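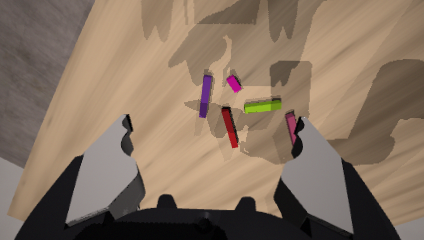
Thursday, October, started 8:40 a.m.

Drunside, reel 3. Picked up where I stopped last night, with the leader already on the bench and the first splice checked (it's ugly but it holds, so I'm leaving it alone).

For anybody opening the notebook at this page: this is the melodrama with the masked party on the ferry, and our print came back from Jurić with a note saying "plays fine." Well, it plays. The ferry scene drifts out of sync a little after the orchestra stops, and by the time the husband makes his big confession his mouth is closed for the last word. It gets a laugh it really doesn't need!

Measured the drift properly this time. I put the start mark on the first frame of the waltz and counted through to the door slam: 1,167 frames on picture, and the track gives me 3 more than that. So there are three frames missing from the picture somewhere in between. I'd been blaming the scanner all week, sorry, scanner.

Ran the section through Ginerell with the splice detection turned way up and it flagged 44 places, mostly dirt and one very enthusiastic camera flash at the party. Went through all of them by eye. Two are real splices. One is original (the cut to the widow on the stairs, nice clean cement). The other is tape, on both sides, right in the middle of a shot where she turns from the rail. She jumps a bit, and I'd always taken it for a nervous gesture by the actress. I even wrote something admiring about it in September. Scratch that.

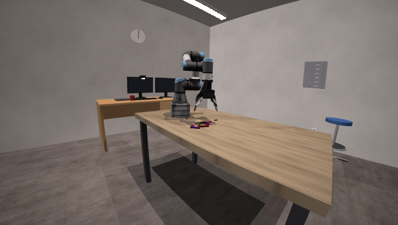 Arm on its pedestal at the far end of the table.

After lunch: what to do about the hole. Options as I see them, and please scribble on this if you disagree:

Put in three frames of black. Correct, and awful to watch. I tried it and it looks like a blink.

Trim the track instead. Tempting, there's only wind and a bit of ferry engine under the turn. I did a rough one in Trurent and I can't hear the join at 100 percent volume on the good speakers. But then our version is shorter than the original, and I don't love that.

Hold the frame before the splice. She's moving, so she sticks, and then she snaps round. Worse than the black, if you ask me.

Going with the track trim for the screening copy only, and keeping the full track with the master so we can put it all back if another print turns up. Label on the can says TRIM in red, don't grab that one for the archive.

Also, the confession now works! I watched it twice with sound and once without, and he's a much better actor when his voice belongs to him. Still too long a scene. The music still comes in like a truck.

To do: clean the gate before reel 4, order more splicing tape (the wide one), ask Jurić whether that tape repair was there when the print arrived at their end. Stopped at 5:15.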